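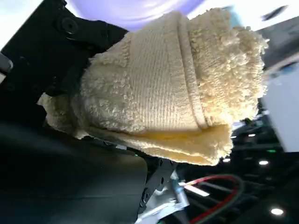

Figure 1. Folded terry towel held in the gripper, wrist camera view.

Reading time: 3 min

Unit 3. Gripping Soft Goods
Sarkbridge Shared Workshop, Home Robotics Course
Instructor: Nisha Rastogi

Cloth changes shape under load, so a grip that suits a wooden block may fail on a towel. In Figure 1 the terry is bunched into a thick bundle between the fingers, with the flat woven band across the middle.

Points for the build:

Finger closure. Set the closing limit with the towel in place. Thick pile compresses, and the first contact reading is not a secure hold.

Fasteners. Check the screws on the gripper plates before each session. Loops of terry catch on raised heads.

Cables. Leave slack at the wrist for full rotation. Secure cables clear of the linkage.

Exercise. Complete 40 pick attempts with one folded towel and record each result in the log. Note whether the fold held. Submit the log to Fahad Dhanial before Unit 4.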